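4.2 Opening the case and cleaning the dust filters

Read this section fully before you begin. The work is needed every 4,000 hours of operation, or sooner if the Lalora monitor shows the message 204 (air flow low). 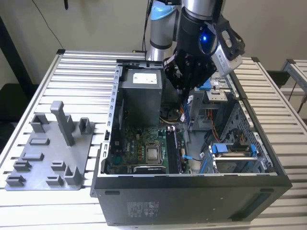
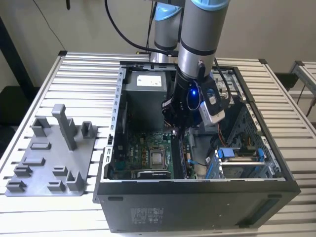
Fig. 7 and 8. Desktop case, open on the work table.

Before you start

Save your work and close all programs. Shut down the computer from the menu - do not hold the power button for this. Pull the power cord out of the wall, then press the power button one time and wait one minute.

CAUTION: The power supply is a closed unit. Never open it, also not for cleaning.

Opening

1. Put the case on its side on a firm table, with the removable panel facing up.
2. Remove the two screws at the rear edge of the panel. Keep them in a small cup.
3. Slide the panel to the rear until it stops, then lift it.
4. Touch a bare metal part of the case with your hand before you touch anything inside.

Cleaning

5. Pull the front filter out by its tab. Wash it with lukewarm water, without soap.
6. Let the filter dry completely. This takes normally one night.
7. Hold each fan with one finger so that it can not turn, and brush the blades with a soft brush.
8. Blow the dust out of the heat sink with short pushes of air. Keep the can upright.

NOTE: A vacuum cleaner must not be used inside the case.

Closing

9. Check that no cable touches a fan.
10. Put the filter back. The arrow on it shows to the inside.
11. Slide the panel forward and fasten the two screws by hand only.
12. Connect the power cord and start the computer. Open the Lalora monitor and select Reset counter.

If message 204 comes again after the cleaning, order the filter set 61 from Grodumico. The older set 63 has the same size but a thicker foam, and it is not suitable for this model.

Text of this section: Cristian Bedoya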